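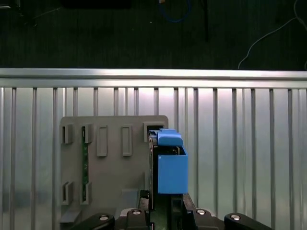

Boîte bleue contre la plaque grise, devant la paroi ondulée.

Cahier d'atelier, groupe Jitaru
18 mai 2019, par l'équipe mentorat
Imprimer | Envoyer par e-mail

Aujourd'hui j'ai repris mes notes sur le programme de mentorat pour les techniciennes et les étudiantes en stage. Je les écris ici pour moi, et aussi pour les collègues qui reprendront le dossier en juillet.

Nous avons envoyé le questionnaire à 102 personnes, sur les sites de Bellby et de Zutbridge. 77 ont répondu. C'est mieux que je pensais. Les réponses de Zutbridge sont plus courtes, mais le formulaire y était seulement en anglais, c'est à corriger.

Ce qui revient souvent : les stagiaires ne savent pas à qui demander une chose simple, par exemple comment réserver une machine ou comment lire une fiche de poste. Elles attendent la réunion, et à la réunion elles n'osent pas. Plusieurs écrivent qu'elles préfèrent une marraine d'un autre service, qui ne fait pas leur évaluation. Je suis d'accord avec cela, je l'avais demandé déjà l'année passée.

Deux réponses sont négatives sur le principe même. L'une dit que le mentorat donne du travail en plus aux femmes ingénieurs déjà présentes, sans temps prévu pour cela. La remarque me semble juste. Il faut compter ces heures dans le planning, sinon je ne vois pas comment on peut le demander encore.

Question ouverte : est-ce que les hommes peuvent être mentors ? À Bellby ils le sont déjà. À Zutbridge la question n'a jamais été posée clairement. Je propose que chaque stagiaire choisisse elle-même.

Essai de l'outil Skiser pour former les paires : il faut entrer les profils à la main, et les accents disparaissent à l'export. J'ai fait deux essais, même résultat. Pour l'instant je garde le tableau.

À faire :
- traduire le formulaire en français pour Zutbridge
- demander la ligne « mentorat » dans la feuille d'heures
- relire les réponses libres (je n'ai pas fini la deuxième moitié)
- écrire au support de Skiser pour les accents

2 commentaires | 2 partages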